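3.2 Setting up and maintaining the Eklow cell

The Eklow cell was built at the Idevside laboratory for work on small, thin objects that are hard to pick up from a flat surface. It has been in use since June and has been kept in the same place so that the camera calibration stays valid. This section covers the setup, the daily checks and the repairs made so far.

Both grippers are wired. Power and data run in one cable per gripper, and the cable is the part that wears fastest. In the first weeks the strain relief at the left gripper worked loose twice, and the position signal dropped out for short periods. We replaced the clamp with a longer one and left more slack between the gripper and the floor. The signal has been stable since then.

The operator follows a fixed routine before each session. The jaws are closed fully and the encoder is set to zero. They are then opened and closed 30 times, and the session does not start if the closed position has moved. The fingers are wiped with a dry cloth. Screws on the top plates are checked by hand every 14 sessions and tightened where needed. Charoen Paisan carried out most of these checks, and Ayten Ateş kept the repair log.

Finger wear was measured separately. A pair of fingers was taken off after 2510 closing cycles and compared with a new pair. The tips had rounded slightly on the inner edge, enough to let a thin object turn in the grip. We now change the fingers at that interval. Changing one pair and repeating the zero procedure takes 28 minutes.

Tasks are done over a pale board laid on the tabletop. Figure 4 shows the two grippers at a small square tray that holds a thin white stick-like object, with a cable leading away from each gripper. 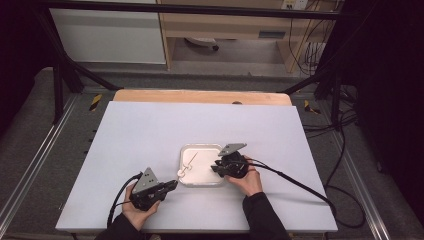 Page last changed: 16 November 2023

Figure 4. Two hand-held grippers in use at the tray in the Eklow cell.

Cable routing is checked again whenever the operator changes. The arms must be able to reach both sides of the tray without pulling either cable tight. If a cable drags on the board during a trial, the trial is marked in the log and left out of the results in Section 4.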